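Home | Projects | Reports | Staff | Search

Report on the Visit to the Postside Open Day, Skodavport
Submitted by Iveta Hubáček, July 18, 2021

2. The demonstration

The group was received in the Kuhlmann hall and divided into two parties. Ours attended the session on two-armed handling, which lasted 33 minutes. The robot worked at a table in front of a black curtain. On the table lay a white task board carrying blue pegs, a round knob and several small white plates. Staff explained that boards of this type allow the same task to be repeated under equal conditions and the results compared.

Visitors were permitted to put questions throughout. Most of these concerned the control of the fingers, which differs considerably from that of the simple clamp used in our own workshop. 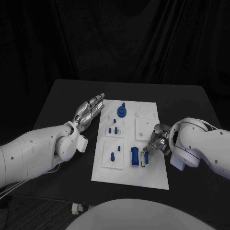

The party then moved to the Didden room for a short talk on safety and maintenance. It is recommended that next year's students prepare their questions in writing, as the time allowed for the talk was brief. A list of the 23 questions put by our party is given in Appendix B.

Contact: Projects Office, room 119 | © Student Reports | Back to top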